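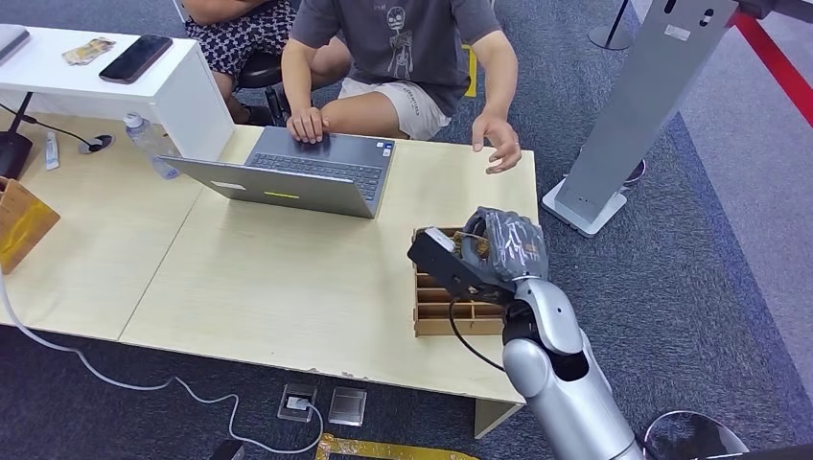
Search this site Go

Last updated in March

I'd promised myself I would only stay an hour at the Drinora open day, because I had a train to catch and I don't know the first thing about robots. I left just before five with sore feet and a bag full of leaflets.

Drinora hires out space to small robotics outfits, and once a year it lets the rest of us in for a nose round. There were 20 stands this time. I started with Sudex, who were showing a machine that sorts apples (very loud, very good), and then followed the carpet round to where a silver arm was working over a little wooden tray full of narrow slots.

I could have watched that hand all day! It's grey and jointed, and it was holding a black gripping tool with a white tip, which it moved over the tray so slowly that I caught myself holding my breath. A chap sat across the table with a laptop, in a T-shirt with a skeleton sort of drawing on it, and I liked that a lot. I'd expected lab coats.

Neusa Barbosa was looking after visitors on the stand, and she was very patient with me. The tray is a practice piece, she said. The team wants the arm to put small parts away in the right slot, and narrow slots are a much harder test than a big open box. They had set themselves 135 tries over the day. I asked how many had gone well and she laughed and said to come back at closing time.

So I did, by way of a cheese roll and a talk by Valdir Coutinho, who used to mend sewing machines in Dosden and now works on robot wrists. His talk was meant to last 20 minutes and went on for nearly double that, mostly down to us asking questions. He reckons fingers get all the attention and wrists do all the work. A boy near the front wanted to know if a robot could tie shoelaces. Valdir said he'd seen it done once, badly.

By the time I got back to the stand there were around 100 tries on Neusa's sheet, so they were behind - too many people like me stopping to chat, I suspect. She let me look at the ticks and crosses. More ticks than I'd have guessed, with a nasty run of crosses just after lunch.

Next year's open day moves to the bigger hall at Vieira, and Neusa says they hope to bring a second arm. I've already put my name down, and I'm booking a later train.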